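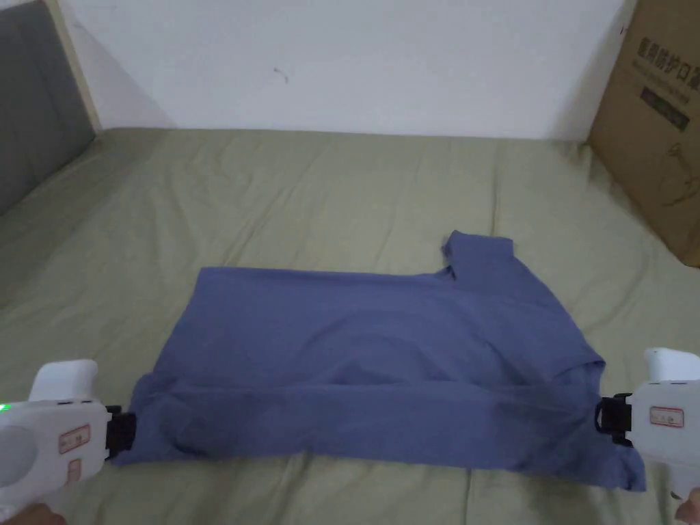
Photo: Brovamier Home Tech / folding a T-shirt with the Fomutitz pair

Fomutitz Hand Gripper Pair: my long-ish take after a month of laundry

So I finally got my hands on the Fomutitz pair (literally, you hold one in each hand) and I've been folding everything I own with them. If you don't know the Fomutitz kit, it's two hand-held grippers and the software to go with them. You do a chore, the pair records how your hands moved, and you use those recordings to teach a robot arm the same chore. I have a little two-arm Zernholm setup in the spare room, and teaching it to fold shirts has been my project since June.

First impression, they're chunky. White plastic all over, rounded housing on top, black jaws at the front. My wrists noticed by the second evening! The balance is fine though, and after a few days I stopped thinking about it. There's a small green light on the side of the left one that I've grown weirdly fond of, and you get label stickers with a red border on the flat panels.

The jaws are the best part. I worried they'd slide right off a cotton tee, but you pinch the edge, pull both sides out and the fabric goes tight between your hands. T-shirts are where I'd start. I spread mine out on the bed, fold a wide band over along the bottom, and keep going from there. Sleeves are a pain. One always ends up poking out past the rest, and going back for it with these on takes patience. Towels, easy. Fitted sheets, I gave up (I can't fold those with my bare hands either).

Set up took me one Wednesday evening, most of it waiting on the Prokopenko app to update. The app is the weak spot. It's slow to list your sessions, it renamed a batch of mine for no reason I could find, and the export button lives three menus deep. I've saved 1430 folds so far and scrolling through them is no fun at all. Charging is better, one cable for both grippers, and I get through an evening without plugging in.

Things I'd change: softer padding on the handles, a carry case in the box, and a louder beep when recording starts. I lost 19 folds in one go by missing that beep.

Would I buy them again? Yep. The Zernholm arms now do a passable half fold on a plain tee, which made me yell loud enough to scare the cat. If you only want to play around for a weekend, borrow a pair first. Four stars out of 5 from me, and I'll bump it up if they fix the app.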